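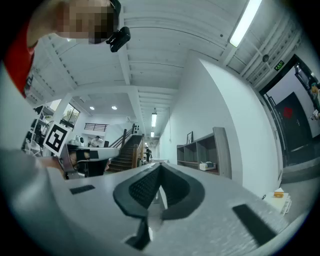 *Page last changed: Wed 22 August*

**The stairs, the lights and the matter of the upper floor**

Regular readers will remember that the last newsletter promised an end to the staircase question. We are pleased to report that the question has been moved to September, where it will be joined by the kettle question and whatever is left of the carpet fund.

For those new to Dorkum House: the wooden stairs are the only way up that doesn't involve asking Margaritis downstairs if you can cut through their stockroom. The treads are dark, which was a choice made at the last refit on the grounds that dark wood hides scuffs. It does. It also hides biscuits, drawing pins and, for one entire winter, a set of keys to the bicycle store.

The handrail has been discussed at greater length than anything else in the building. Drukthorpe, who quoted for the work, would like to sand and oil it, and would like us all to keep our hands off it for 3 days afterwards. Anyone who has seen this household come down to lunch will know how that is likely to go. A second quote came in at 40 pounds more and included the balusters. We are taking the second quote, and will be holding the banister-free days over a weekend.

Now, lighting. The long fluorescent fitting up among the beams is staying, despite the letter in the suggestions box signed "Anon" which called it "a punishment". Anon is welcome to come and hold the ladder. The pair of round downlights in the lower ceiling have their admirers, and so do the hanging lamps along the passage, and a switch plan will go up by the door so that people can stop turning everything off in order to find out what does what.

A few small things:

- Boxes left on the stairs will go to the upper level and stay there. You may visit them.
- The way to the green exit sign must be kept clear, including of coats.
- The 12 folding chairs lent out in spring have come back as 4. Please look behind your doors.

Tea after the September meeting, kettle permitting.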